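Public Administration 6: Auditing Government Communication
Handout for the third session
Prepared by Kristine Lumbao

Reading for this session: the Tornen audit summary and chapter 3 of the course pack.

1. What a performance audit asks

A financial audit checks whether money was spent as the law allows. A performance audit checks whether an office does the job it was set up to do. For a press or information office, that job is usually written down in a founding order or a cabinet decision. Start there. If the order is vague, say so in your first paragraph, as the auditor will have to.

2. The Tornen case

The regional government of Tornen merged its press desks into one information office with 30 staff. Each ministry kept its own spokesperson. The founding order did not say who speaks first in an emergency.

During the Villanueva flood in June, the health and transport ministries gave out different evacuation routes. The information office put out its own statement six hours later. The audit made these findings:

- The office had no authority over ministry spokespersons.
- Draft statements needed up to 6 signatures.
- Foreign-language material went out a day after the local version.
- The office kept no record of corrections.

The ministries replied that speed was never part of the order. The auditor accepted this in part and directed the main recommendation to the cabinet.

3. Reading the response section

Most audit reports print the reply of the audited body. Students tend to skip it. Look for three kinds of reply: agreement with a date, agreement without a date, and disagreement. Peltemari's audit office follows up on the first kind only, so a reply with no date can sit for years.

Note who signs. A reply signed by a deputy does not always bind the minister.

4. Assignment

a. Choose one finding from the Tornen summary.
b. Find the line in the founding order that it rests on.
c. Write 400 words on whether the recommendation went to the right body.
d. Attach the page of the audit you are quoting, with the passage marked.

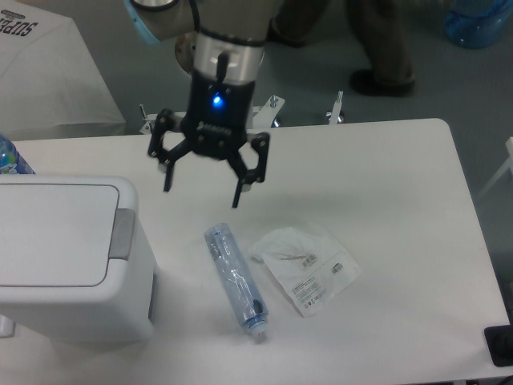

5. Terms for the quiz

Audited body: the office or ministry under review.
Follow-up report: a later check on whether recommendations were carried out.
Lead spokesperson: the person whose statement the others must match.
Mandate: the tasks an office has been given in writing.

Comments

Maritza Ríos
Does the word limit in part c include quotations from the order?

Kristine Lumbao
No, quotations are extra. Keep them short.

turninard
The founding order in my course pack is missing its second page. Is there another copy?

Kristine Lumbao
There is a full one on reserve at the library desk.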